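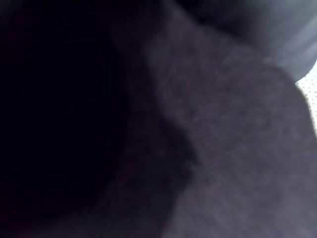 CILARARD, Monday, December 18, 2023 – Dindurico, the home organizing company, will open bookings next month for Güneş, a short course on keeping a bedroom and its clothes in order. The course takes place in a furnished practice bedroom at the company's Cilarard office. Each session starts with everyday clothing and household fabrics, including soft, fuzzy gray material that bunches into thick folds and takes up more shelf space than people expect. Sweatshirts, bedding and small bedside items are covered in the same session.

Güneş was first tried in August with 23 people from the Cilarard area. They told Dindurico they had little trouble folding shirts and towels. The harder jobs were bulky clothes, anything with a hood or cord, and the pile that collects next to the bed during the week. The course has been rewritten with those jobs first.

A session lasts 2 hours and has room for 12 people. The practice bedroom has a bed, a nightstand and a tall white cabinet, and it shares its floor with working office space. Dindurico wanted a room with desks and cables in it, as many customers now work and sleep in the same space. 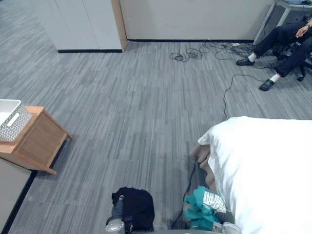

A grey-and-white storage basket on the light-wood nightstand, with the tall white cabinet behind.

The first part of the session is spent on sorting. Clothes are put into groups for wearing again, washing, mending and giving away before any folding is done. Participants may bring one bag of their own clothes. Dindurico asks that these be clean.

Folding comes next. The method for sweatshirts is to lay the garment face down on the bed, smooth the back with a flat hand and bring the sleeves in so that they do not cross.
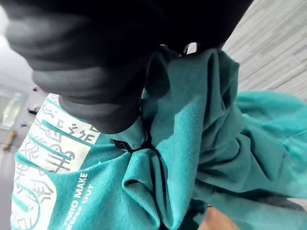 Cords and straps are tucked inside the last fold, and heavy prints are kept on a flat section where possible so they do not crease. The folded piece should stand upright in a drawer or basket. If it falls over, it usually needs one more fold.

The last part deals with the floor and the bedside. Participants clear a path from the door to the bed, move loose cables toward the wall and choose what stays on the nightstand. The course suggests one basket for things used daily, emptied once a week. 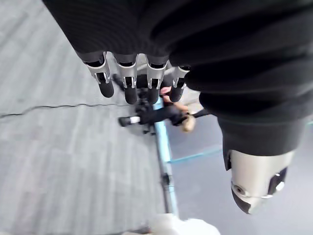 Light gray carpet tiles at Cilarard, with a thin black cable crossing the floor.

The fee is $50 per person and includes a printed folding guide from Jerkex, which supplies Dindurico's course materials. Bookings can be made through the Dindurico website or at the Cilarard front desk. Refunds are available up to one week before the session.

About Dindurico
Dindurico provides home organizing visits and courses for households in and near Cilarard. Its services cover bedrooms, closets, laundry areas and packing for a move – by the hour or as a fixed package.

Media requests: press office, Dindurico, Cilarard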